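Tarnia Racecourse: Progress Report to the Vita Fund
Track Renewal and Raceday Facilities, second report
October 5, 2022
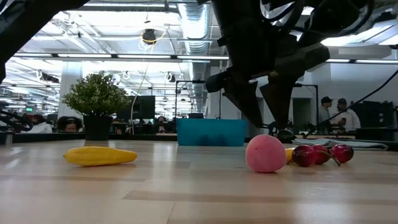 Play fruit on a light wooden tabletop.

Prepared by Hae-won Maeng, racecourse manager

Summary

Work on the home straight is finished and the new running rail is up as far as the three-furlong pole. The stable block is behind programme and will not be ready for the first meeting of the winter. We are within budget on the track and slightly over on the stables. We are not asking for further money, but we would like to move part of the signage allowance to drainage, as set out below.

Track

The old drains between the winning post and the first bend were lifted and replaced over the summer. The ground there used to ride at least a description softer than the rest of the course, and trainers had been taking horses out on the morning of racing because of it. Han-gyeol Min, our head groundsman, has walked the straight with the going stick after each spell of rain since the work was signed off. His readings are now much closer to those on the far side. He would like to see a full winter before calling it settled, and so would I.

The turf on the relaid strip took well apart from a patch on the stands side, which was reseeded and is fenced off. We will race on a dolled-off line there until it has knitted.

The running rail was supplied by Sveinbjörnsson. The last delivery was short by 40 metres and the balance is still owed to us. The old rail stays in place on that stretch for now.

Stables

The original plan was for 90 boxes in the refurbished block. The roof on the north side was in worse condition than the survey suggested, and the contractor, Cloker, stopped work there until the timbers had been checked. Two trusses have to be replaced. Do-yoon Song is dealing with Cloker on the revised dates and expects the block to be handed over in February. Until then we are using temporary boxes on the lower car park, with the same security and washdown arrangements as before.

The overspend on this part of the project is 8 per cent, all of it on the roof. It will be met from our own reserves.

Racedays and visitors

The parade ring steps have been rebuilt with a ramp at the weighing room end. Sightlines from the ramp are good, though the surface needs a better grip finish before frost. The new family area opened behind the grandstand and will run at weekend and holiday fixtures. Yến Từ manages it and will send attendance figures with the next report.

Change requested

We ask the Fund to agree to the unspent signage money being used to extend the new drains round the first bend. Min-kyu Choo has the contractor's quotation and can forward it on request. The work would be done after the last jumps fixture of the spring.

Next steps

Complete the running rail once the outstanding lengths arrive.
Finish the roof and hand over the stable block.
Treat the ramp surface.
Report on winter going readings and abandoned fixtures, if any.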